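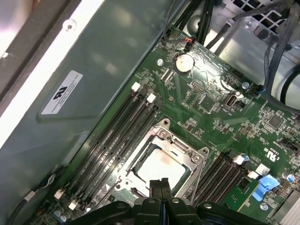 Dataset summary

Zanevham Statements is a text collection of press statements on troop deployments, ceasefire monitoring and coalition requests. Each record holds one statement by a foreign or defense ministry, with its date, language and issuing office. The current release holds 1162 statements, 381 of them with a paired English translation.

Fields

id: record key, never reused
issued: date on the statement
office: issuing ministry, as printed
lang: two-letter code
body: full text, line breaks kept
stance: accept, decline, defer, none

Stance was coded by 2 readers working apart. Where they differed, the record keeps both codes, split by a slash. Spokesperson remarks made during questions are left out unless the ministry printed them. 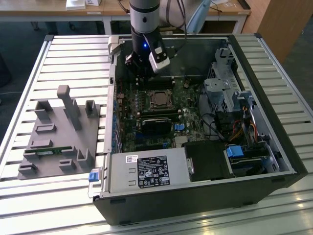 Volume 5, 02/11/2023

Changes in this volume

Records from the Plamia feed were moved to the main table. Duplicate wire copies were dropped and the ministry text kept. The April files had wrong time zones in the issued field; these were corrected. Scripts written for the Vrabec layout need the column "office" in place of "source".

Known limits

Coverage is uneven. Small ministries often post a statement and later replace it at the same address; only the first version is stored. Translations were made with Olto and checked for names and dates only. 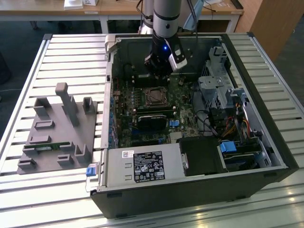 Can the stance codes be used to count votes in a parliament?
The codes apply to ministry statements only. A ministry may decline a request that its parliament has not yet debated, so votes need a separate source.

License

Annotations: CC BY 4.0. Statement texts remain under the terms of the issuing office.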